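Cell Technician, Hand-held Gripper Station
Nelis Automation, Allville
Full time, day shift, starting July
14 shares | 3 comments

Nelis is hiring one technician to set up, look after and repair the gripper station at our Allville site. The station is a bench cell: a white work surface, two hand-held grippers held in the operator's hands, and the wiring and stands that go with them. Operators work with small plastic trays and organisers. The technician keeps the cell fit for them to use. 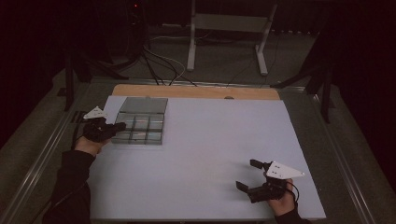
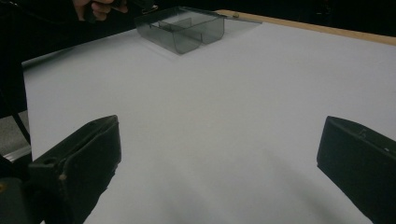

Do I need a trade ticket to apply?

A ticket in electrical, instrumentation or mechatronics helps, but we will also consider two years of hands-on repair work on small machines. Tell us which machines, and what you fixed on them.

The work

Start-of-shift checks begin at 7:30 am. You will open and close each gripper through its full travel, check both fingers for play, and look over the marker plates for chips or lifted edges. A plate that has shifted on its mount is taken off, cleaned and refitted, and the gripper is then recalibrated before it goes back to an operator.

Cables are the most common fault. They bend at the wrist all day and fail near the strain relief. You will carry out continuity tests, replace leads, re-route runs and keep the cable log current. Spare leads are made up in-house, so neat soldering and crimping are required.

Fingers are swapped as matched pairs. Fasteners are torqued to the setup sheet and witness-marked. Worn parts are tagged with the station number (131 or 132) and kept for the monthly review.

You will also:
- level and clean the work surface and check that it has not moved on its rails
- set lighting to the setup sheet and record any change
- replace trays and lids that have cracked or clouded
- keep firmware on the Vollik controller at the approved version
- write up each repair on form 1669 before the end of shift

Operators are not permitted to adjust the grippers. If a gripper drifts mid-session, the operator stops and calls you. Most calls are a loose finger screw or a bad connector and are fixed at the bench. Anything inside the actuator housing goes to the Nikzad workshop, and you will pack it, book it in and test it on return.

What we are looking for

- sound fault-finding with a multimeter and, preferably, an oscilloscope
- experience with small actuators, encoders or camera mounts
- able to read a wiring diagram and correct one that is wrong
- clear written notes
- comfortable working in a dim room with a brightly lit bench

Calibration experience is useful. We will train the right person on our own procedure, which takes several weeks to learn properly. Programming is not part of the role, although you will run existing test scripts from the command line.

Conditions

Day shift only, with paid overtime when a station is being rebuilt. Tools are supplied. Some lifting of stands and table sections is involved, always with a second person. Safety footwear is required on the workshop side and the company covers the cost.

To apply

Send a résumé and a one-page account of a repair you carried out from first symptom to final test. Quote reference 2435. Shortlisted applicants will be asked to do a paid half-day bench trial in Allville, which includes tracing a cable fault and refitting a pair of fingers.

Share this job (14)
Comments (3)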